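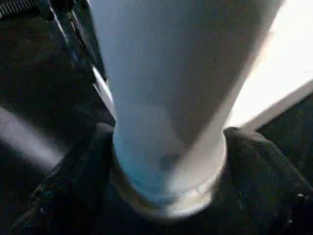

*Smooth, pale and matte, up close.*

# Putting the patio away for winter

Friday, September 6, 2019

I love this job! Most people leave it until the first frost and then do it in a panic, but early September is perfect – the evenings are still warm, the hose isn't miserable to hold, and you get a whole free afternoon outside with the radio on. My patio is small (32 paving stones, one grill, far too many pots) and it takes me an afternoon.

## What you'll need

- Dish soap and a bucket
- A soft brush and a stiff one
- Baking soda
- Old towels
- A plastic sheet or drop cloth for the table
- Labels and a marker

## 1. Start with the pots

Tip out anything that died in August and put the old soil on a flower bed. Terra cotta needs to come inside if you get hard winters, so brush off the crust with the stiff brush, rinse, and let the pots dry completely before you stack them. I slip a sheet of newspaper between each pair. Glazed pots can usually wait until last.

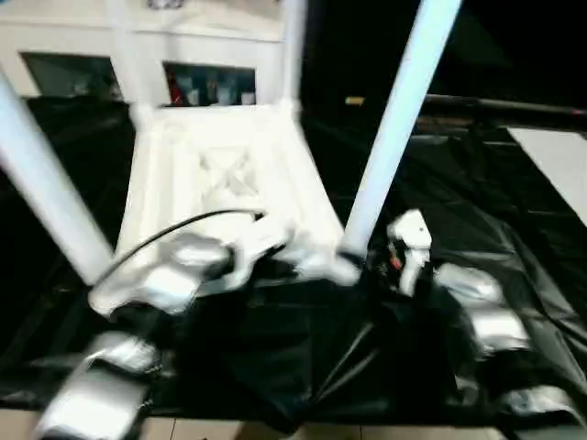
Herbs are worth saving! Cut the mint right back, pot up a piece of the rosemary, and give both the sunniest window you've got. My neighbor Hayley Gosling has kept the same rosemary going for 17 years this way, and it's the size of a toddler.

## 2. Wash the furniture

Warm water and a squirt of dish soap will shift most of a summer's grime. For green patches on plastic, make a paste with baking soda, leave it on for a few minutes, then go in gently with the soft brush. Skip the scouring pads – scratched plastic gets dirty faster next year. Do the undersides too, where the spiders live, and get into the corners where the legs meet the seat.

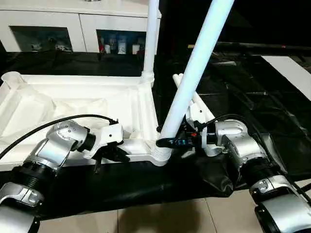 *White molded plastic on a table covered in black sheeting.*

Wood wants less water. Wipe it down, give it 2 dry days, then oil it along the grain with a rag. Cushions go through the wash if the label allows, and they have to be bone dry before they're bagged up.

## 3. Check for wear

Press on every joint, look for cracks, and tighten any screws that have worked loose. Put a label on anything that needs fixing so you don't meet it again in spring as a surprise.
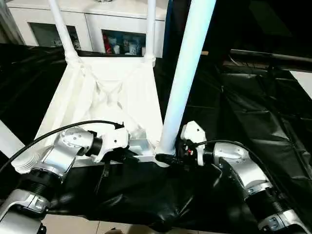 ## 4. Sort out the grill

Burn it hot for ten minutes, let it cool, then brush the grates and wipe them with a little cooking oil. Empty the grease tray (please!). Propane tanks stay outdoors, upright, with the valve closed.

## 5. Sweep and drain

Sweep toward the lawn, pull the weeds from the cracks, and disconnect the hose so it can drain downhill before you coil it. Then carry one chair back out, because there are still some beautiful evenings left.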